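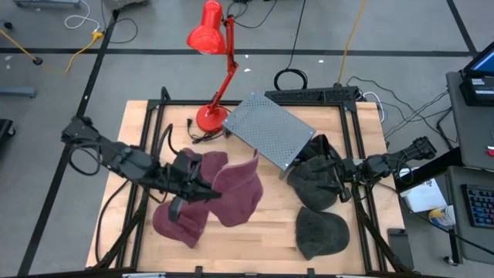
Planetary observing: mirror cooling, fan or no fan?

6 min read | 13 replies

zofie_p
Sunday, May 20, 2018

Good evening to all. I have a question about the cooling of the mirror and I hope it was not asked too many times already.

In winter I bought a used Noltus, the 20 cm Newtonian on the simple wooden rocker. I keep it in the flat, where we have 21 degrees in the evening, and I carry it down to the garden when Jupiter is high enough over the neighbour's roof. For the first hour the planet looks as if it lies on the bottom of a stream. I see the two main belts, but they swim, and the edge of the disc is boiling. Later it becomes better, but then I must usually go to bed.

My uncle says that I should screw a fan behind the mirror. A man in our club in Clemura says that the fan will only shake everything and that I should put the telescope outside earlier. Who is right? I would prefer not to drill anything before I know.

Žofie Paulík

brackenmoor
Your uncle is right. I fitted a small computer fan behind mine two years ago, blowing towards the back of the mirror, and it shortened the waiting by more than half. It runs from the same battery as the dew heater. You don't have to drill. Three rubber bands between the fan corners and the collimation bolts will hold it, and the rubber takes away most of the shaking.

oldfocuser
I must disagree with brackenmoor, in a friendly way. A fan is one more cable and one more battery to forget. With a mirror of this size you put the tube outside before supper, cap off, pointing away from the sunset, and when you have finished washing up it is ready. I have observed like this since I was a student and I never felt that something is missing.

Also please check first if it is the mirror at all. You wrote that Jupiter is over the neighbour's roof. A roof that has been in the sun all day gives back heat for a long time. No fan will help with this.

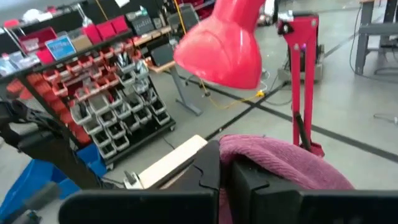
There is an easy way to see the difference. Take a bright star, high up and far from any roof, and move the focuser a little out until you see a disc with rings. If slow, lazy waves roll over it and collect on one side, the warm air is in the tube. If it is quick and runs across in one direction, it is higher in the atmosphere and you can only wait for another night.

zofie_p
Thank you both. I did the test with the star yesterday, at high power. It was very slow, like smoke from a cigarette, and it was rising to one side of the disc. When I turned the tube to another star the smoke also turned a bit, but I am not completely sure. So I think it is the tube?

brackenmoor
That is the tube, yes. Warm air rising from the mirror and going along the upper wall. Fan!

kestrel_lane
May I add a third opinion. Measure it. I taped a cheap thermometer probe to the back of my mirror and a second one to the leg of the garden chair. When the difference goes below two degrees I start looking at planets, before this I look at open clusters, which do not care. Without a fan I needed up to 19 minutes for each degree at the start and longer at the end. In the spring the air temperature keeps falling the whole evening, so the mirror runs behind it and never arrives. This is where I believe oldfocuser's method has its limit.

oldfocuser
I accept this for clear spring nights. For August, when the night is hardly cooler than the evening, I still say it is unnecessary.

By the way, is the mirror cell open at the back? On some of the older Noltus tubes there is a round plate behind the mirror. If it is there, take it off while the tube is cooling. Put it back afterwards if you have a street lamp.

zofie_p
There is such a plate! It is held by four screws and I thought it is a part of the mirror holder, so I never touched it. I have removed it now. The back of the mirror is completely covered by it when it is on, so no wonder.

kestrel_lane
Then begin with that and change nothing else for a few nights. If you change two things together you will not know which one helped.

halfpast_vega
Slightly off the question, but which eyepiece do you use? When I had the short Vávra zoom I blamed the air for a whole season, and after I borrowed a normal Plössl the belts were suddenly there. I would not say that the zoom is bad. In mine the lens was simply not clean.

brackenmoor
The Vávra zoom is a good eyepiece, you just said yourself that it was dirty.

halfpast_vega
Yes, and I cleaned it, and the Plössl was still better. We will not agree about this one.

zofie_p
I use the Vávra zoom, but only because it came with the telescope :) I will ask in the club if somebody can lend me something else, after I finish with the plate. 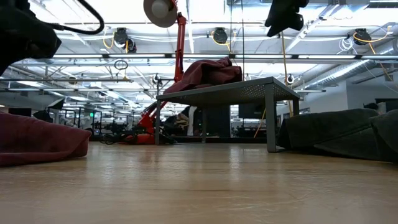
Grey metal table with a perforated top

kestrel_lane
Write also the air temperature next to each observation. I use the notes in Hatosora, but a paper notebook is equally good and you can read it with a red torch.

zofie_p
Now I had two evenings without the plate. On the first one I took the telescope outside before supper, as oldfocuser recommends, and when I came back the star was nearly quiet. Io was a small clean point and I saw its shadow going on the planet for the first time in my life. On the second evening I was late from work, I put it out and looked immediately, and it was again the smoke. So I will probably buy the fan for the working days, and at the weekend I will only be patient.

One more question for brackenmoor: do you let the fan run while you observe, or do you switch it off?

brackenmoor
I leave it on, slow. At full speed I can see a small trembling above 200x, at low speed nothing. Congratulations on the shadow!

oldfocuser
I would switch it off. But you expected that from me.

13 replies | 21 shares

Contact | Forum rules | Copyright 2018 Clemura Sky Forum | Back to top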